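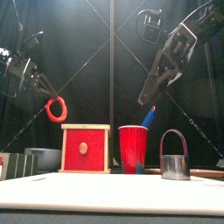
Progress report to the Hamdan Fund: Nusley tabletop workspace and object set

Period covered: second half of the grant, to the end of June
Prepared by: Randa Obeidat

Summary

The enclosure is in regular use and the object set is close to final. Spending stands at 79 per cent of the award. One item of work, the written handling guide, is behind plan. No change to the end date is requested.

1. Enclosure

The plan called for a dark surround so that small coloured items would stand out against their background and daylight from the corridor would not alter the look of the table during the afternoon. Black fabric curtains were chosen over painted board. They cost less, and a side can be opened when a fitting needs attention. The cloth came from Estex in two deliveries. The second was a slightly different weight from the first but matched well enough in colour to be kept.

Two thin wires cross diagonally in an X. The curtains fall in soft folds at the sides, and no attempt has been made to stretch them flat. An earlier trial with the cloth under tension produced creases that were harder to manage than the folds, and the fixings worked loose within a week.

Clamps hold the corners of the table. They are checked at the start of each working day, and the check is entered in the bench log. Four entries in the period record a clamp that needed tightening. All concerned the same corner, and the clamp was replaced in May.

The white board used on the table marks easily. It is wiped down at the end of the day with plain water. Solvent wipes were tried in the spring and left a dull patch, so they have been withdrawn.

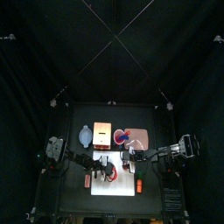
Imelda Enriquez asked at the mid-term review whether the curtains would gather dust quickly enough to become a running cost. She also wanted to know who would be responsible for cleaning them once the grant ends. On the first point, one full clean has been needed, done in place with a soft brush. On the second, the Nusley workshop has agreed to include the cloth in its yearly clean. The agreement is in writing and a copy is held with the accounts.

2. Object set

The set is limited to plain, cheap articles that can be replaced from ordinary shops. Those used most in the period are the wooden box with the red front, the red cup, the blue marker and the red-orange ring. They are laid out in a loose row.

The ring has proved the most useful item and also the most awkward to specify. Its shape changes with how it hangs, so a drawing of it is of limited value. The draft guide now gives its weight and its measurements when lying flat, and says nothing further about shape.

The marker is kept with its cap on. Early in the period a marker dried out overnight and another leaked on the board. A spare is held in the drawer.

Red was not planned as the main colour. The box and the cup were bought at different times, and both happened to be red. Tradov, who reviewed the draft list, suggested a wider spread of colours. We agree in part. Close colours are a fair test of whether the layout notes are clear enough to follow, and the present items will be kept. A second set in mixed colours will be bought from the remaining budget.

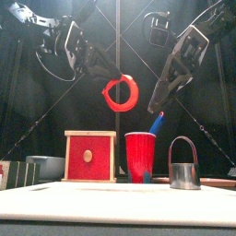 3. Spending

Curtains, wire and clamps came in under the amount set aside. The saving has been moved to consumables, as the grant terms allow. The 20 per cent held back for repairs has been drawn on once, for the replacement clamp, and the balance is carried forward.

4. Work outstanding

Handling guide: the sections on layout and cleaning are drafted. The section on storage is not started – the shelving it depends on was delivered late.

Second object set: supplier prices received, order to be placed next month.

Bench log: entries up to the end of June have been typed up. The paper originals will be kept until the final report is accepted.

Queries on this report should go to Randa Obeidat at the Nusley office.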